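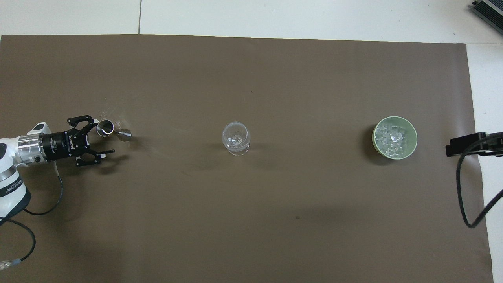

Bar Preparation Assistant (part-time, fixed term)
Fikar, Toltham

Fikar supplies prepared drinks stations to hotels, theatres and private events. We are recruiting one assistant for the preparation room at our Toltham site. The post runs to the end of October and may be extended.

Purpose of the post

The assistant sets out, checks and clears drinks stations to a written layout. Each layout gives the position of the glassware, the ice and the measures on a covered table. The work is repetitive and is done standing. It does not involve serving customers.

Main duties

Cover tables with brown paper at the start of each session and replace the paper when it is torn or soaked.
Inspect stemmed glasses for chips, lint and water marks. Polish or reject as needed.
Fill ice bowls from the machine using the scoop. Glasses and hands must not be used to move ice.
Measure liquids with a double-cone jigger, using the end named on the recipe sheet, and pour without overfilling the rim.
Rinse jiggers between liquids and drain them upside down on the rack.
Record breakages, short measures and spills on the session sheet.
Clear, wash and restack all items at the end of the session.

A new starter is expected to handle up to 400 glasses in a shift once trained. Training takes 3 shifts and is paid at the full rate. It is given by Marta Sydorenko, who runs the preparation room and signs off each station before it leaves.

Requirements

Essential:
Steady hands and good near vision (glasses or lenses are fine).
Able to read and follow a printed recipe sheet in English.
Able to lift a full glass crate from floor to bench height.
Aged 18 or over, as the work includes handling spirits.

Desirable:
Previous bar, kitchen or catering work.
A current food hygiene certificate — we will arrange the course for anyone appointed without one.
Familiarity with metric bar measures.

Working conditions

The preparation room is cool and the floor can be wet near the sinks. Non-slip shoes are required and are not supplied. Aprons and cut-resistant gloves are supplied. Nail varnish, rings and wristwatches may not be worn at the tables. Shifts start early, and the rota is issued two weeks ahead. Swaps are allowed if both people agree them in writing with Marta.

There is no parking on site. The cycle store is behind the loading bay.

Pay and terms

Hourly pay, issued monthly, with paid breaks and holiday in proportion to hours worked. The rate is stated in the application pack. Shifts cancelled by us with less than a day's notice are paid in full.

How to apply

Ask for the application pack at the Toltham front desk, quoting reference 421. Return the form with a short covering note stating your availability and the names of two referees. A CV may be attached but will not replace the form.

Shortlisted applicants will be asked to set out and clear one station as a practical test. Please bring suitable shoes.

Closing date: 6 Apr 2021. Forms received after this date will not be considered.

Questions about the duties should go to Marta Sydorenko, and questions about pay or eligibility to Walter Benavides in the site office.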